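Boria @boria_bench · September 2023

1/ Thread on table coverings. Specifically the gray mat, which has now been down long enough to have opinions about. Dull subject, so mute accordingly.

2/ The old top was white laminate. Overhead light put a bright patch in the middle of it, and white parts disappeared. Peter Halás suggested black. Black shows every crumb of dust by lunch. We settled on slate gray, matte, sold by the roll by Danko.

3/ Roll width is 902 mm. Table depth is less than that, so the spare goes over the front edge and gets clamped underneath. Do not trim it flush on day one. The material relaxes and you will want the extra.

4/ Color contrast is the main gain. Red and white both separate well from the gray. The small white container with the red cube in it can be found from across the room, and I no longer put tape around it.
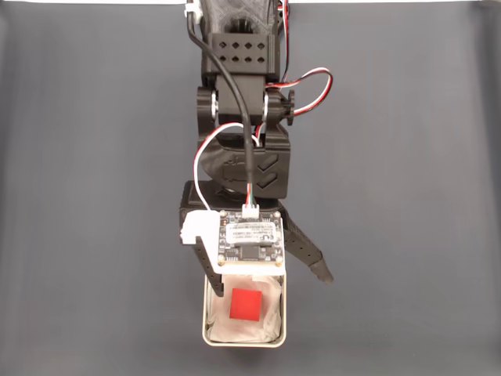
5/ Flattening. It came off the roll with a firm curl. What I did: face down on the floor, boards on top, left for 12 hours. Then face up on the table, another night. The middle lies flat. The sides are still not perfect and I have stopped working on them.

6/ Remaining defects, for anyone comparing. Faint streaks running front to back. Slight wrinkles toward the left and right, where it lifts a little.

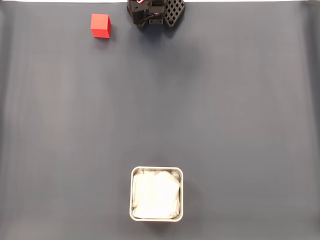 I tried a hairdryer on a spare piece from the same roll. It softened, went down nicely, and the curl was back the next morning. A longer soak under weight did more. Iveta Štěpánek uses double-sided tape along the short sides of hers and reports no lifting, but she also reports that it has to be cut off the table when you move.

7/ Shadows. With the light overhead they come out soft on this surface. On the laminate every object had a hard shadow plus a reflection, and the edges were a nuisance to judge. No reflection to speak of now.

8/ A block with straight edges is a decent check on how flat the mat is. Put it down, look along the bottom edge. If the edge sits crisp and straight against the gray, that patch is fine. Then move it toward the sides and repeat until it rocks.
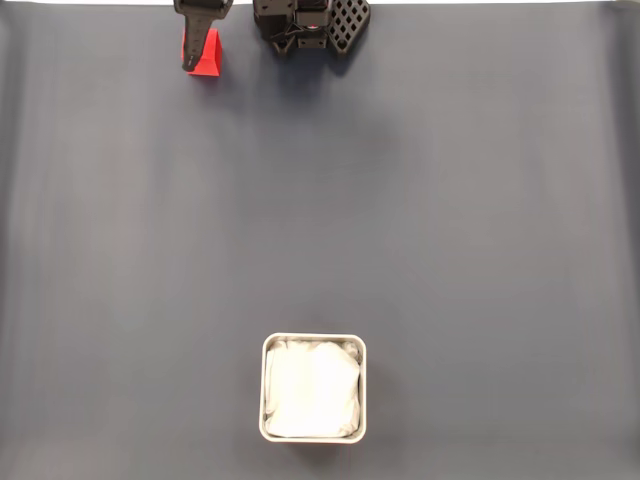
9/ Cleaning. Dry microfiber first, then a barely damp one, wiped front to back in the direction of the streaks. No solvent. Alcohol left a pale ring on my test piece that is still there from March. A lint roller works on hair and leaves no residue I can find.

10/ Thickness is 2 mm. Thinner sheets from Stusteck crease when you fold them over the edge and the crease stays. Thicker ones from the same shelf would not bend over the edge at all.

11/ Storage if you take it up: rolled loosely, face out, never folded. Stand the roll on end. Mine lay under a box of cable for a week and kept the dent for a month.

12/ Next is the Pelthorpe table, same roll, 30 mm more overhang at the front. Will add to this thread once it is clamped.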